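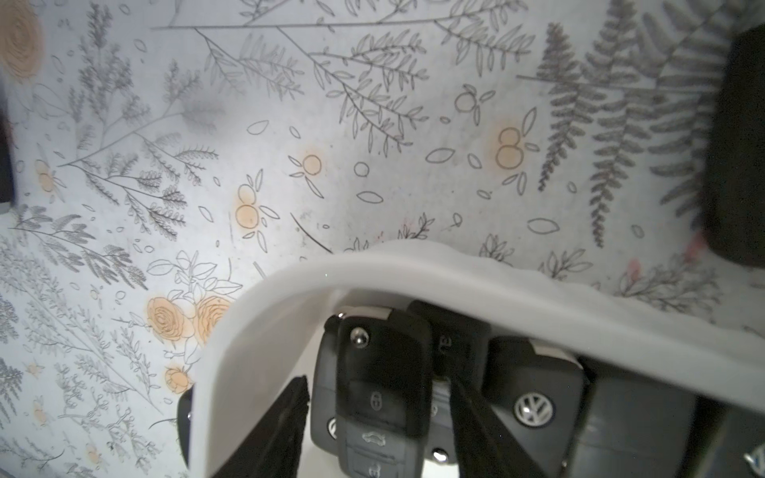
Romana Hájek had the Zurnari on trial until the end of February. The man from Cimen had set it up on her kitchen table because the shop counter was too narrow, and he had left her a sheet with two phone numbers on it. One was for questions. The other was for returns.

She gave it the keys first. The lot in Grumham sold used cars, mostly Volkswagens, and every key that came in had to be picked up, checked and put in the right envelope. Her brother-in-law Šimko had done the job for nine years and hated it.

"Six hundred a month," Šimko said. He had the lease agreement in his hand and his coat still on. "For picking up keys."

"It does other things."

"What other things?"

She looked at the brochure. It said small parts, bottles, folded cloth. "Small parts," she said.

The gripper went down into the tray and closed on a fob. Šimko bent to watch. The arm lifted, turned, and let go over the envelope. The key landed half in and half out.

"I'd have got that in," he said.

"You'd have been outside smoking."

He pushed the key in with one finger. The arm went back for the next one. It was slow, slower than the man from Cimen had made it look, and between keys it stopped for a moment as if it had been asked something.

Šimko took his coat off and hung it on the door. He moved the envelope two inches to the left. The next key went in clean.

"You have to set it up right," he said. "Did he show you how to set it up?"

"He showed me once."

"Once." He pulled out a chair and sat down with the manual – the thick one, which she hadn't opened. "Is there coffee?"

She filled the pot. When she came back he had found the page on envelopes and was reading it with his glasses pushed up on his forehead.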